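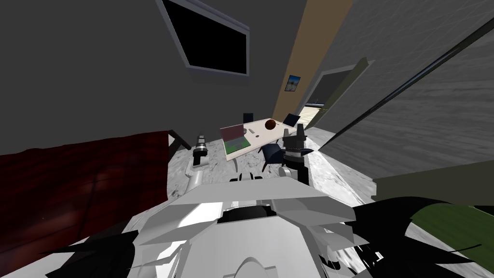 # 대리석 무늬 바닥재, 사기 전에 직접 확인하는 법

매장 조명 아래에서는 어떤 대리석 무늬든 그럴듯해 보인다. 카탈로그는 더하다. 나는 '천연석과 구분 불가'라는 문구를 믿지 않는 편이고, 집 바닥을 두 번 갈고 나서는 더 안 믿게 됐다. 아래는 타일이든 시트든 무늬 바닥재를 고를 때 내가 쓰는 순서다.

## 1. 샘플은 큰 것으로 받는다

손바닥만 한 조각으로는 무늬를 판단할 수 없다. Urnero 매장에서는 작은 칩만 주려고 했는데, 실물 한 장을 빌려 달라고 하니 보증금을 받고 내줬다. 안 된다고 하는 곳이면 한 장만 사면 된다. 잘못 고른 바닥 전체보다는 훨씬 싸다.

## 2. 반복 무늬를 찾는다

인쇄 무늬에는 패턴 수가 정해져 있다. 판매자가 "패턴이 다양하다"고 하면 몇 종이냐고 되묻자. Vetow 제품은 상담할 때 '수십 종'이라고 들었는데 상자를 뜯어 늘어놓으니 3종이었다. 넓은 거실에 깔면 같은 줄무늬가 계속 눈에 걸린다.

확인 방법:

- 한 상자를 전부 꺼내 바닥에 펼친다
- 선 자세로 내려다보며 똑같은 결을 찾는다
- 같은 무늬가 붙어 있으면 한 장을 180도 돌려 본다

돌려도 티가 나면 시공자가 아무리 잘 섞어도 티가 난다.

## 3. 빛을 바꿔 가며 본다

창가에서 한 번, 저녁에 천장등만 켜고 한 번 본다. 유광 제품은 낮은 각도의 빛에서 얼룩과 단차가 드러난다. '얼룩 방지 코팅'이라는 말은 일단 흘려듣고, 샘플에 맨발 자국을 내서 마른 걸레로 닦아 보자. 자국이 그대로면 그 집 바닥도 그럴 것이다.

## 4. 수량 계산

나는 바닥 면적이 59㎡였고, 견적서에는 여유분이 터무니없이 넉넉하게 잡혀 있었다. 근거를 물으니 "보통 그렇게 한다"는 답만 돌아왔다. 방마다 치수를 직접 재서 재단 손실을 따로 계산해 달라고 하는 게 낫다. 다만 여유분을 아예 없애지는 말 것. 나중에 같은 제품을 사도 생산 시기가 다르면 색이 미묘하게 안 맞는다. 상자 옆면의 로트 번호도 전부 같은지 본다.

## 5. 줄눈 색

Ocampo 줄눈재 색상표에서 '아이보리'를 골랐다가 마르고 나니 회색에 가까워서 당황한 적이 있다. 인쇄된 색상표는 참고만 하고, 남는 타일 2장 사이에 조금 채워 완전히 말린 뒤 결정한다. 바닥보다 살짝 어두운 쪽이 때가 덜 보인다는 말이 많은데, 내 경험으로는 반만 맞다. 밝은 먼지는 오히려 더 잘 보였다.

## 6. 후기를 읽을 때

시공 직후에 쓴 후기는 거의 쓸모가 없다. 한 해 겨울 난방을 지낸 후기를 찾고, 들뜸이나 줄눈 갈라짐 이야기가 있는지 본다. Bimness 게시판에서 대략 125개를 읽어 봤지만 그런 글은 몇 개 되지 않았다. 주문은 그 글들에 나온 제품 이름을 적어 둔 다음에 해도 늦지 않다.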